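Explore > Everyday Stuff > Paper > Tissues

Print this page | E-mail this page

Is a tissue really just thin paper?

People say all sorts of things about tissues. They say a tissue is only paper that got squashed flat. They say it melts in water. They say you can fold one in half 50 times if you try hard enough. Should you believe any of it? Let's check.

Start with the melting. Sugar goes into water and seems to vanish, but paper is made of tiny threads called fibres, and those come from plants, mostly trees. Water can pull the fibres apart. It can't melt them. Toilet paper is made to fall to bits quickly, but many tissues are made tougher so your nose doesn't go straight through. That's why they belong in the bin and not down the loo, whatever your cousin told you.

Now the folding. Take a tissue and fold it in half, then in half again. Most people are stuck by fold 6 or 7, because every fold doubles the layers. So 50 is nonsense — try it yourself before you argue.

What about the box that says "extra soft"? Soft compared with what? The Markiten box in our cupboard says it and so does the Wanigasekara one, and neither says who did the feeling. Pull a tissue gently apart at one corner. You may find 2 or 3 thin sheets, called plies. More plies can make a tissue stronger, but they don't prove it is softer. You have to use your own fingers for that.

Then there's the crumpled tissue left on the table. Is it rubbish? It might be clean. It might not. You can't tell by looking, so treat it as used, put it in the bin and wash your hands. A shiny table like the one below wants a wipe too. 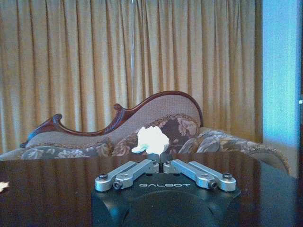

Why does a scrunched-up tissue stay scrunched?

When you squeeze paper, it gets lots of little creases. The fibres bend at each crease and some of them slip or break, so they can't all spring back to where they were. You can smooth the tissue out, but look closely and the creases will still be there.

A girl's letter from Stestville asked if ironing would fix it. It would flatten the paper a bit, but we doubt it's worth getting the iron out.

Zovport Children's Pages uses cookies to remember your settings. Ask a grown-up before you change them. Accept | Find out more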